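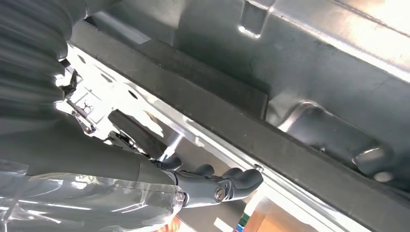 A grey robotic hand reaching up beneath a metal panel.

I'd wanted to see the Kassab works at Gunesmont since they announced the Kenness, and in August I finally got my chance at their open day. Gates at nine, free tea, and a car park so full of older Kassab estates that I nearly forgot to go inside!

The factory tour comes first (take the early one, the later groups were huge). Elie Salameh, who runs the trim shop, led ours, and he clearly loves the place. The Kenness body goes through 43 stations before it gets its doors, and we walked past most of them. My favourite was the seat line, where the covers are still pulled on by hand — it takes two people and a fair bit of swearing, Elie told us.

Then the cars. The Kenness is a small five-door with proper height to it, and the big change from the old Kasia is under the floor. Ground clearance is up by 16 mm, the rear springs are softer and the spare wheel has moved, so the boot is flat at last. I own a Kasia, and I've been moaning about that boot lip for years.

I got two laps of the test road as a passenger and one behind the wheel. It's lovely! The steering is light in the car park and firms up nicely once you're moving, and over the cobbled stretch it simply didn't rattle. The clutch bites a bit high for me, and the back window is still too small, but I got out grinning.

Elaine Lacerda from the paint team had a stand by the canteen with all the colour panels laid out, including a dark mustard that looks dreadful indoors and wonderful in the sun. She let us try the polishing pads on an old bonnet, and my daughter had to be dragged away.

Lunch was a very good cheese pie. The museum room next door has Kassab number 831, the oldest one they still own, and they start it up at three o'clock. Bring ear plugs if you're standing near the front.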